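Tisden resets sandwich cell after drift in plate placement

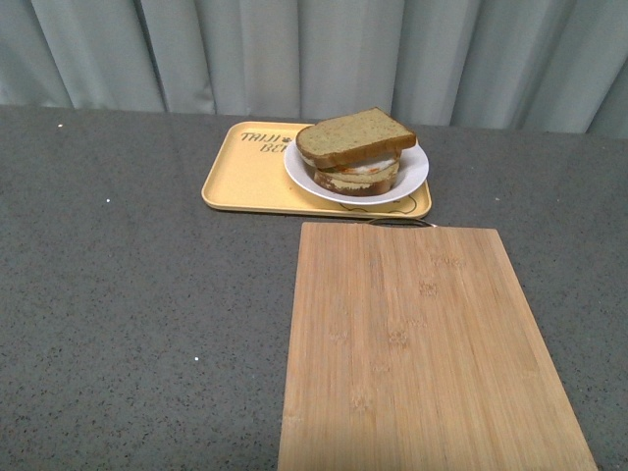
TISDEN -- The two-arm sandwich cell at the Tisden test kitchen is back in service after a recalibration in May that took three working shifts, according to Yvonne Fairclough, who maintains the station.

The cell assembles a filled sandwich on a cutting board, moves it to a plate and leaves the plate on a tray for pickup. Over the spring, the right arm began setting food down short of its taught position. The error was small at first and showed up mainly as a top slice landing out of line with the bottom one.

Fairclough traced the fault to the wrist joint on the right arm, where a clamp screw had backed off and let the tool flange rotate under load. The controller, supplied by Maltix, had logged no alarm. Joint encoders sit upstream of the flange and reported correct angles throughout.

"The arm thought it was where it should be," Fairclough said. "You had to put a gauge on the flange to see that it was turning."

The screw was replaced and torqued, and both flanges were marked with paint pen so that any further movement can be seen during the morning check. The tool center point was then taught again from scratch. Fairclough said an offset correction would have been faster but would have hidden the next failure.

Work also covered the counter layout. Board and tray positions are stored as separate work frames, each taught from three points. The old program stored the tray as a fixed distance from the board, so a board put back crooked after washing carried its error over to the plate. With separate frames, each item is located on its own before a cycle starts.

The board and tray stay close together to keep the transfer short. The metal handle on the board is now entered in the program as a keep-out zone. Fairclough said the earlier version treated the board as a plain rectangle, and the fingers had touched the handle twice on the approach to the tray.

Finger pads were changed at the same time. The new pads, from Vitale, are a softer grade intended for bread and are removed for washing at the end of each shift. Grip force was lowered and the closing speed was cut over the last part of the stroke. Soft fillings remain the hardest case, since the stack can shear sideways when the arm slows down.

Acceptance was set at 200 consecutive cycles without a manual stop. The cell passed on its second attempt. The first ended when a vacuum hose on the left arm caught on its bracket, and the hose was rerouted with a longer loop.

The vision software, a Dasora package, was left at its existing version. Exposure settings were redone for the gray counter and the pale tray, and the reference images were taken again under the kitchen's normal lighting.

Flange checks will be done before the first cycle of each shift. The wrist clamp on the left arm is due for replacement at the next scheduled service.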